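Unit 5: Log rotation and retention on small servers

Reading before the lab: the Rornix administration notes, chapter on system logging. You should already be able to start and stop a service and read its exit status.

5.1 Why logs fill a disk

A service that writes to a plain file keeps writing until the volume is full. The failure usually shows up somewhere else first. The database refuses new writes, or mail stops being accepted, and the log itself looks normal up to its last complete line.

On the course server, Stillitz, the /var volume has 58 GB. The web service writes 273 MB of access log per day under the lab load. Error logs are much smaller but arrive in bursts, so a daily average says little about them.

5.2 Rotation by size and by time

Time-based rotation closes the current file at a fixed interval. Size-based rotation closes it when it passes a limit. Most rotation tools accept both conditions, and students often assume that both must be met. Check the manual for the version you have – in Rornix either condition is enough.

Settings used in the lab:

interval: daily
max size: 100 MB
keep: 5 files
compress: yes, delayed by one cycle

With these values the access log is rotated on size more often than on time. Five files therefore cover less than two days. If you need a week of history, work out the number of files from the write rate. 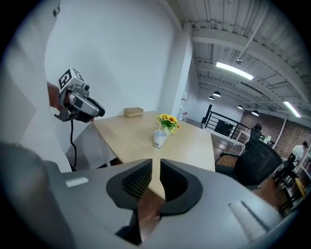 Gripper fingers and housing, close view.

5.3 Open file handles

Renaming a log does not make the service write to the new one. The process holds a handle to the old file and follows it through the rename. Two methods are in common use:

Signal the service after the rename so that it reopens its log. Nothing is lost if the service handles the signal correctly.

Copy the file, then truncate the original. The service needs no changes, but lines written between the copy and the truncate are lost.

Use the first method where the service supports it. Delayed compression goes with it, as the service may still be writing to the renamed file for a short time.

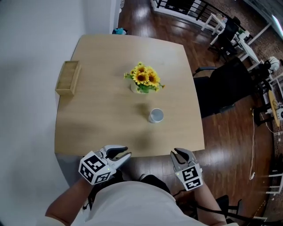

A deleted file that is still held open continues to take up space. The directory listing and the disk usage report will then disagree. List open files with a link count of zero, find the process, and have it reopen its log.

5.4 Shipping logs off the host

Skála is the log collector for the course. Rotation on the sender must not remove a file before the collector has read it. The shipping agent, Emmont, stores its position as an inode number and a byte offset. A rename keeps the inode, so the position stays valid. A truncated file keeps it too, but the stored offset is now past the end, and the agent has to detect this and start again from zero.

Lab task: set up rotation on your own instance with the values in 5.2, fill the log with the supplied script, and hand in the directory listing taken before and after the second rotation. Include the agent's position file.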